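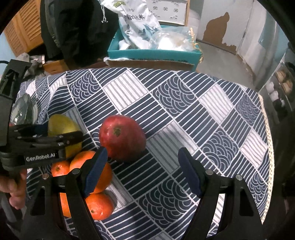 Two-handed fruit sorting with hand-held grippers: left and right demos drift apart

We are recording demonstrations for a two-arm sorting task. One person holds a gripper in each hand and moves fruit on a table, and the policy is trained on the wrist camera video plus the gripper pose and opening. No robot is present during recording. We have 400 episodes so far. The table has a cloth with navy and white stripes and arcs, and the fruit is pears and oranges, with the red pear usually set apart from the rest as the first pick. On the robot, the right arm reaches the red pear and closes on it without trouble. The left arm goes to the orange group and then hovers, opening and closing above it.

Replaying the recorded trajectories shows the two grippers drifting relative to each other. At the start of an episode the distance between them is correct. By the end it is off by as much as 42 mm, mostly sideways. Each gripper does its own visual tracking and the two are aligned once, at the start, on a printed marker.

Is this a tracking problem or a problem with how we demonstrate? Would it be better to drop the hand-held units and teleoperate the arms?

Asked by Sawatzky_lab, February 8, 2025

Berhanu Demissie

Probably both, but fix the tracking first. The policy can't learn a relation between two hands that is wrong in the training data.

A cloth with a repeating print is a poor surface to track against. One stripe looks like the next, and when the camera is close to the table the tracker can match the wrong one and slide sideways by one repeat. Measure the spacing of the pattern on your cloth. If the jumps in your data come out near that number, you have the cause. Loose cloth makes it worse, as it shifts when a finger drags on it, and the tracker assumes the surface is fixed.

What I would do:

Pin or tape the cloth down at the corners and record a short test set. Then record the same set on a plain table with a few unique markers near the edges. Compare the drift.

Align the two grippers at the end of each episode as well as at the start. Bring both back to the marker and hold still for 3 seconds. Throw out any episode where the start and end alignments disagree by more than your grasp tolerance. We lost almost a third of our data that way last May and the policy got better.

Check the clocks. If the two video streams are offset, fast motion shows up as a position error even when the tracking is fine. Tap the fingers of the two grippers together once at the start and look for the contact in both streams.

You don't have to give up the patterned cloth for good. Variety in the background helps later. Just don't let it be the main thing the tracker sees.

On the hovering: look at what the left hand does in your demos while the right hand is working. If the operator parks it over the oranges and waits, the policy has learned to wait there. It has no way to tell from one frame when the wait is over. Either have the left hand wait somewhere away from the fruit, or give the policy a longer history.

Drurkus

Teleop. We switched to leader arms and never had drift again, the joint encoders give you the pose for free.

climeo_user

Teleop does remove this kind of drift, but it is slower. On our setup a trained operator gets 50 usable episodes in a shift with the leader arms, and well over that with hand-held grippers. You also need the arms in the room, so you can't collect in different places. For pears and oranges on a table I would stay hand-held and follow the tracking advice above.

One thing to add -- check that your operators only make moves the arms can follow. A person can cross their wrists or tilt the gripper almost flat to reach a piece of fruit behind another one. The arm may not have a joint solution there, and then it stalls right above the group, which could also look like your hovering. We run every episode through the arm model (ours is the Sanby) and reject anything outside the joint limits or over the speed limit. Do it the same day so the operators can still change their habits.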